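**Halvorsen Suspends Household Recording Sessions After Cable Fault**

Halvorsen has suspended part of its household robot training program following a fault in the equipment worn and held by its operators. The company confirmed the decision in a notice issued in March to partners at its Flokcombe and Odholm sites.

The fault affects the connection between the hand-worn sensor unit and its recording box. When the cable is pulled or bent sharply near the connector, position data can stop for several seconds and then resume without any warning to the operator. Of 2,272 recordings reviewed, 939 were found to contain at least one such gap. Those recordings have been withdrawn from the training set.
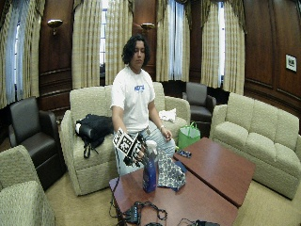

Halvorsen said the loss of data became a safety matter once the recordings were used to train a robot arm at Odholm. During a supervised trial, the arm closed on a container before it had finished moving toward it, and the container was knocked from the table. Everyday tasks are the core of the program, and many take place at low tables, with an operator reaching for objects such as a blue spray bottle while a thin cable runs from the glove over the table edge. Halvorsen's review found that this arrangement places repeated strain on the connector whenever the operator leans forward or turns. Two operators also reported catching a foot on a cable. Neither was hurt.

The supplier of the connector, Jalivano, has agreed to provide a replacement with a locking collar. Halvorsen said the new part would be tested at Flokcombe before it is sent to any other location.

Until then, sessions in furnished rooms may proceed only with written approval from the site lead. The notice also asks sites to review how cables are laid between the table and the operator, including any that cross open carpet.
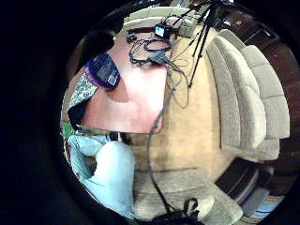
## Interim Requirements

Operators must stop recording if a cable becomes taut and must inspect the connector before starting again. Cables crossing a walking path are to be covered or rerouted. Any gap in the data is to be reported to Halvorsen on the same working day, along with the number of the sensor unit in use.

Sites holding copies of the withdrawn recordings have been told to keep them separate from current material. Halvorsen expects to issue a further notice when testing at Flokcombe is complete.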